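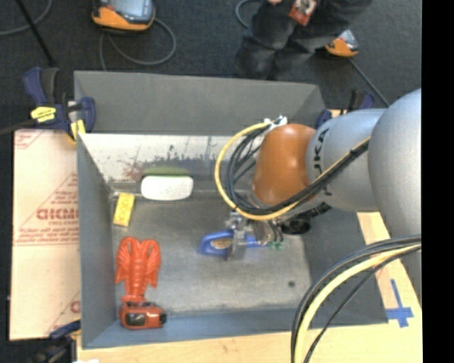

빨간 바닷가재 장난감 등이 담긴 금속 통 위로 로봇 팔의 그리퍼가 내려와 있다. 통 모서리는 클램프로 고정했다.

"로봇 고치는 일이라고 하면 다들 납땜을 떠올리는데, 제가 제일 자주 쓰는 공구는 케이블 타이입니다."

Lunde의 피킹 셀을 맡고 있는 정비 담당자는 이름을 빼 달라고 했다. 이름이 나가면 전화가 더 온다는 것이다. 셀의 정식 명칭은 Bollier지만 현장에서는 그냥 '통'이라고 부른다. 통 안의 물건을 집어 올리는 것이 하는 일의 전부이니 틀린 이름은 아니다.

애를 먹이는 것은 팔 바깥으로 두른 케이블이다. "짧으면 손목이 돌 때 당기고, 길면 통에 들어가서 물건하고 같이 놉니다. 작년 8월에 길이를 다시 잡았어요. 두 번요. 첫 번째는 제가 자신이 있었고요."

통도 그의 소관이다. 안쪽 벽은 긁힌 자국투성이다. 새것으로 바꿀 생각은 없느냐고 묻자 고개를 저었다. "새 통은 번쩍거려서 비전이 싫어합니다. 이 정도로 늙어야 말을 들어요." 클램프는 아침마다 손으로 흔들어 본다. 통이 조금만 밀려도 좌표를 처음부터 다시 맞춰야 한다. 기준점 9개를 차례로 찍는 작업인데, 여덟 번째쯤에서 꼭 누가 말을 건다고 했다.

공압 쪽은 의외로 얌전하다. 피팅에서 바람 새는 소리가 나면 튜브 끝을 반듯하게 잘라 다시 꽂는다. "소리로 알려 주는 고장은 고마운 고장이죠." 고맙지 않은 쪽은 오류 3065번이다. 설명서에는 '주변 장치를 확인하십시오'라고만 적혀 있다. "주변에 장치밖에 없는데요."

정비가 끝나면 시험 집기를 100번 돌린다. 바닷가재는 집게발 때문에 까다로운 축에 든다. 납품사인 Narkunlow가 더 점잖은 시험 물품을 권한 적도 있지만 그는 거절했다. "상자만 집으면 누구나 잘해요. 가재를 집어 봐야 손가락 정렬이 틀어졌는지 압니다."

인터뷰 도중 그의 전화가 울렸다. 3065번이었다.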